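# Ligne 5

Le budget matériel devait être rendu avant midi. Il était neuf heures moins dix et la ligne 5 était toujours vide.

Les autres lignes ne posaient pas de problème : le chariot, les câbles, la location du compresseur, la formation que personne ne suivrait avant le printemps. Sur la ligne 5, j'avais écrit « préhenseur droit » en mai, puis je l'avais effacé, puis quelqu'un l'avait réécrit sans le point d'interrogation que j'y mettais toujours.

J'ai pris le devis de Jornow et je suis descendue.

À Mernalon, le bureau des achats est au-dessus de la salle d'essai. On entend les moteurs à travers le plancher et au bout d'un an on sait reconnaître une reprise, un arrêt, une série qui s'enchaîne bien. Mon prédécesseur disait qu'il faisait ses commandes à l'oreille. Il avait surtout acheté beaucoup de choses que nous n'utilisions pas.

La technicienne était assise devant son écran, les genoux contre le radiateur. Elle avait ouvert la vue du poignet et ne s'est pas retournée.

- C'est pour la ligne 5 ? a-t-elle demandé.

- C'est pour la ligne 5.

Elle m'a montré le support noir, sous le disque gris. Jornow facturait cette pièce à part, avec la visserie. Je l'avais vue cent fois dans le catalogue, en dessin, jamais d'aussi près. Sur l'écran elle prenait presque toute la largeur.

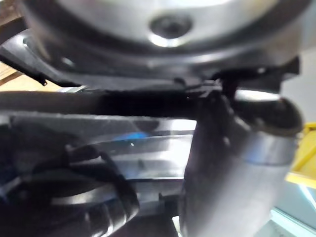
## Le devis

Jornow proposait de remplacer la main à doigts du bras droit par une pince, la même qu'à gauche. Le document tenait sur deux pages. La première était claire. La seconde commençait par « hors frais de mise en service » et finissait par une signature scannée de travers.

J'avais préparé mes questions sur une feuille. Combien de temps la pince de gauche avait-elle tenu avant le premier remplacement des doigts ? Qui avait payé le déplacement ? Est-ce que le support de droite était compris, ou fallait-il le recommander ?

La technicienne répondait sans quitter l'écran. Les doigts avaient été changés une fois. Le déplacement, c'était nous. Le support, il fallait demander.

- Et la main, ai-je dit, on la revend ?

- À qui ?

Je n'avais pas de réponse. J'ai écrit « revente : 0 » en marge, puis j'ai ajouté un trait dessous, ce qui ne changeait rien au total.

Elle m'a expliqué ensuite pourquoi elle ne voulait pas de la deuxième pince. Elle l'avait sans doute déjà expliqué à d'autres, parce qu'elle allait vite. Les bacs de Chaudhary avaient une forme pénible, longue, arrondie à un bout, avec un rebord. La pince savait les tenir. Pour le reste de la commande, les petites pièces plates, elle comptait sur la main. Elle n'avait pas encore eu le temps de le prouver. Elle avait demandé un délai en mai et on lui avait accordé jusqu'au budget.

- Donc jusqu'à midi, ai-je dit.

- Donc jusqu'à midi.

Elle a changé de vue. Le doigt de la pince descendait à droite, sombre et arrondi vers la pointe, et sous la barre on voyait la plaque noire avec ses rayures.

- Ça, ce sont des rayures de manutention, a-t-elle dit. Chaudhary les accepte. Je leur ai demandé par écrit.

J'ai noté « accord écrit rayures » et la date du courrier. C'était la première bonne nouvelle de la matinée. Le protecteur de plaque que Jornow nous vendait en option coûtait plus de 400 euros le jeu, et je pouvais le rayer.
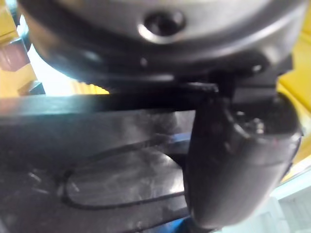 *Poignet, barre et doigt de préhension au-dessus de la plaque noire. Annexe B du dossier matériel.*

## Ce que coûte d'attendre

Je suis remontée à dix heures. J'ai appelé Jornow pour le support. Une voix aimable m'a dit que le tarif serait révisé à la fin du mois et que je ferais bien de signer avant. J'ai demandé de combien il serait révisé. La voix ne savait pas. Elle m'a proposé de me rappeler.

J'ai ouvert un deuxième tableau à côté du premier. Dans l'un, on achetait. Dans l'autre, on gardait la main et on réservait deux semaines d'essais, avec le salaire de la technicienne et le créneau de la salle. Le deuxième revenait moins cher tant que les essais donnaient quelque chose. S'ils ne donnaient rien, on payait les essais, puis la pince, au nouveau tarif.

Le directeur est passé prendre un café. Il a regardé par-dessus mon épaule.

- À Joven, ils ont mis deux pinces, a-t-il dit.

- À Joven, ils font des caisses.

Il a remué son café. Il aimait beaucoup le site de Joven, où il avait commencé, et il en rapportait toujours un chiffre ou une habitude. Cette fois il n'avait pas de chiffre.

- Tu mettrais quoi, toi ?

J'ai dit que je ne savais pas. C'était vrai, et c'était aussi ce que j'avais répondu en mai. Il a hoché la tête et il est parti avec la tasse du service.

À onze heures j'ai entendu les moteurs sous le plancher. Une montée, un palier, puis un bruit plus court que je ne connaissais pas. J'ai attendu la suite. Il n'y en avait pas. J'ai pris les deux tableaux imprimés et je suis redescendue.

La technicienne était debout maintenant, les bras croisés. À gauche la pince tenait un bac, levé presque à la verticale. Les autres étaient sur l'étagère jaune. La main de droite était ouverte, les doigts dressés juste sous le bord, vide. Au niveau inférieur, les deux pastilles grises étaient côte à côte.

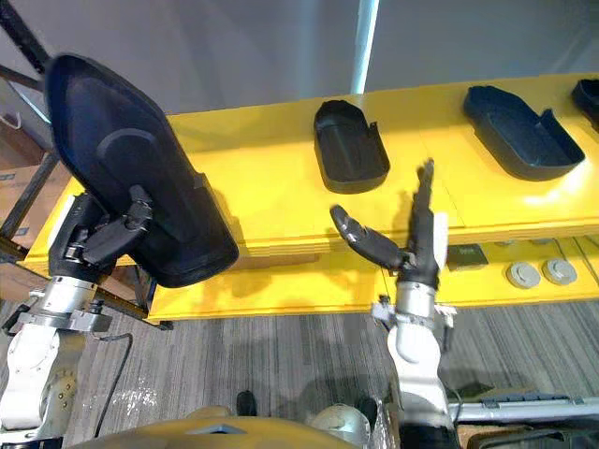

*Essai à deux bras, bacs Chaudhary, étagère jaune. Annexe C.*

- Je la fais passer dessous, a-t-elle dit. Par-dessus, elle gênait la pince.

- Et elle prend les pastilles ?

- Je vais te le dire dans deux semaines.

Je lui ai tendu le second tableau. Elle l'a lu jusqu'en bas, elle a corrigé une durée au stylo et elle me l'a rendu. Elle s'était comptée moins d'heures que moi. J'ai remis mon chiffre dans l'escalier - je la connaissais, elle aurait fini le soir et n'aurait rien déclaré.

À midi moins le quart, j'ai rempli la ligne 5. J'ai écrit « essais préhension, bras droit », avec le montant. En dessous, dans la case des commentaires, j'ai mis : « Devis Jornow en attente, tarif révisable. Support à chiffrer. Protecteur de plaque supprimé, voir accord Chaudhary. » La case coupait le texte après « supprimé », alors j'ai réduit la police.

Le fichier est parti. Le téléphone a sonné presque aussitôt. C'était la voix aimable, qui avait retrouvé le prix du support.

Je l'ai noté au dos du devis et j'ai demandé jusqu'à quand il était valable.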